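Checklist for the Havbridge crane operator training simulator, Lernamness site. Inspection completed October 7, 2021, against revision 2 of the site procedure. Status codes: OK (meets requirement), OBS (acceptable, observation recorded), DEF (deficiency, action required), N/A (not fitted or not tested).

The simulator is a seated, head-mounted display system with two hand controllers, a vibrating seat pad, and an instructor station. It runs the Nusora training software in its standard configuration. The performance logging module was in service throughout the period covered. Run time since the previous full inspection is 1,440 hours, taken from the counter on the host computer.

The checklist does not cover scoring accuracy or course content. Those are reviewed separately under the training plan.
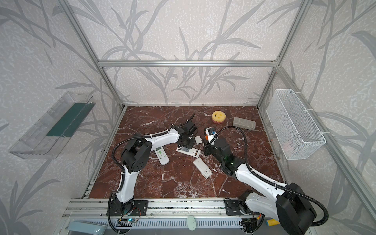
## 1. Power and isolation

**1.1 Main isolator accessible and labeled.** OK. Label replaced in July. Text readable from the instructor station.

**1.2 Emergency stop, trainee side.** OK. Pressed once with the seat pad running. Vibration stopped and the display changed to the fixed gray screen. Reset needed the key, as designed.

**1.3 Emergency stop, instructor side.** OBS. Works, but the button has more side play than the trainee button. The retaining ring was tightened by hand and the play was reduced. Check again at next inspection. If the ring has backed off, replace the complete button assembly.

**1.4 Residual current device.** OK. Test button operated. Trip confirmed at host computer, seat pad supply, and instructor monitor.

**1.5 Uninterruptible supply.** DEF. The unit carried the load but gave the low battery tone before the host computer had finished its controlled shutdown. Battery is original. Replace before the next course. Until then, the instructor must end the session by hand if building power is lost.

**1.6 Cable entry plates and strain relief.** OK. No cut insulation. One cable tie had been pulled tight enough to mark the outer jacket of the controller cable. Tie removed and replaced with hook-and-loop strap.

## 2. Seat and vibration pad

**2.1 Seat base fasteners.** OK. All witness marks aligned.

**2.2 Seat rail lock.** OK. Locks in each position under side load. Rail cleaned. Do not oil the rail; the supplier calls for dry film only.

**2.3 Pad surface.** OBS. Slight wear at the front stitching, no opening. Acceptable.

**2.4 Pad output limit.** OK. Software limit set to the value on the commissioning sheet. The limit was changed to maximum from the instructor menu and the change was refused without the maintenance password. Log entry created for the refused change.

**2.5 Pad response to loss of signal.** OK. Data cable unplugged at the pad controller during a load swing exercise. Output dropped to zero with no audible knock. The exercise paused and did not resume when the cable was plugged back in. The instructor had to restart it from the menu.

**2.6 Lap belt.** OK. Latch and release normal. Webbing clean.

## 3. Head-mounted display

**3.1 Face cushion condition and cleaning record.** DEF. The cushion is acceptable but the cleaning record has gaps. Entries are missing for several sessions that appear in the software log. The two records should match line for line. Cleaning is required after each trainee, including when the same headset goes straight to another person in the same group.

**3.2 Lens surface.** OK. Small scratch near the outer edge of the left lens, outside the useful field. Same scratch is noted in the previous record and has not changed.

**3.3 Eye spacing adjustment.** OK. Moves freely over full travel. Reading on screen follows the slider.

**3.4 Tether length and overhead guide.** OBS. The guide lets enough slack through for the tether to touch the left armrest when the trainee looks down to the right. Not a trip point while seated. It can become one when the trainee stands up, so the headset must be taken off before the belt is released.
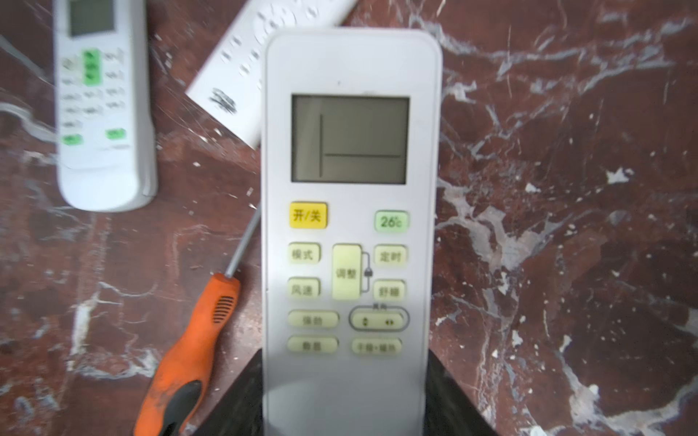 The order of those steps is printed on the trainee card but not on the instructor card. The instructor card should be changed to match. Until it is reissued, give the instruction aloud at the end of each session.

**3.5 Tracking stability.** OK. Horizon held steady in the cab view with the headset placed on the test stand. No drift visible over the full test exercise. One short jump occurred when a reflective vest was hung near the tracking sensor. Keep reflective clothing off the hooks on that side.

**3.6 Comfort warning at session start.** OK. Message appears and must be acknowledged. It cannot be skipped from the trainee controls.

## 4. Hand controllers and force feedback

**4.1 Center return, both levers.** OK. Both levers return to center from all end positions without overshoot.

**4.2 Force feedback limit.** OK. Peak force checked with the spring gauge. Right lever is slightly stiffer than left in the hoist direction. Difference is within the tolerance on the commissioning sheet and matches the previous reading.

**4.3 Deadman switch.** OK. Released at full slew. Simulated motion stopped and lever force was removed.

**4.4 Pinch points at lever boots.** OBS. The left boot has come out of its groove at the rear. Pushed back in and it held. No damage to the rubber. Stevens supplies the boot as a service part, and one should be kept on site.

**4.5 Surface cleaning.** OK. No buildup under the thumb switches. Use dampened wipes only. Spray must not be applied directly to the levers.

## 5. Sound and spoken alerts

**5.1 Headset volume limit.** OK. Limit active. Cannot be raised from the trainee side.

**5.2 Overload alarm and spoken warning.** OK. Alarm and speech are both present and do not mask each other. The seat pulse starts together with the alarm, as specified.

**5.3 Instructor talkback.** DEF. Talkback works, but pressing it does not lower the engine sound. In the previous software release it did. A trainee under load could miss a stop instruction. Raise with Nusora support and ask whether the setting was moved or removed. As a temporary measure, instructors are to pause the exercise before speaking.

## 6. Room and access

**6.1 Clear access around the seat.** OK. Floor marking is set 300 mm outside the swing of the levers and is intact on all sides.

**6.2 Lighting.** OK. Room lights come on with either emergency stop. Confirmed during 1.2 and 1.3.

**6.3 Ventilation.** OBS. Supply grille partly blocked by a folded presentation screen. Screen moved. Trainees are more likely to report nausea in a warm room, so the grille is a safety item and should be included in the daily check.

**6.4 Exit route.** OK. Door opens fully. Sign lit.

**6.5 First aid and incident forms.** OK. Forms are the current issue. Old issue found in the drawer under the instructor monitor and discarded.
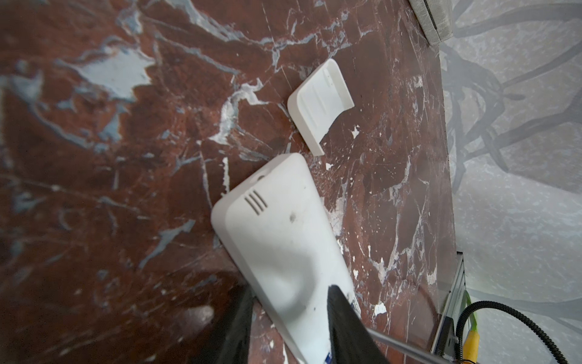
*White plastic device on dark red marble, three short slots near its rounded end.*

## 7. Software and records

**7.1 Release number matches approved configuration.** OK. Release shown on the start screen agrees with the site register.

**7.2 Session log complete.** OK. No breaks in numbering. Shutdown events from this inspection were present in the log when checked.

**7.3 Time stamp.** OBS. The host computer clock is slightly ahead of the instructor station. Durations are not affected, since both come from the host. Correct at the next planned restart.

**7.4 Trainee data.** OK. Records open only under the instructor account. Export to removable media is disabled.

**7.5 Backup restore.** N/A. Not tested at this inspection. Restore was last proven in July and is done once a year.

## 8. Open actions

| Item | Action | Needed by |
|---|---|---|
| 1.5 | Replace battery in uninterruptible supply and repeat shutdown test | Before next course |
| 3.1 | Match cleaning record to session log, brief instructors | Before next course |
| 3.4 | Reissue instructor card with headset removal step | Next document update |
| 4.4 | Order spare lever boot | Next parts order |
| 5.3 | Open support case on talkback level | Immediately |
| 6.3 | Add supply grille to daily check | Next document update |

The simulator may remain in service with the temporary measures in 1.5 and 5.3 applied. Both measures are to be written on the board at the instructor station and stay there until the matching action is closed. Items marked OBS with no entry in the table are to be looked at again at the next full inspection.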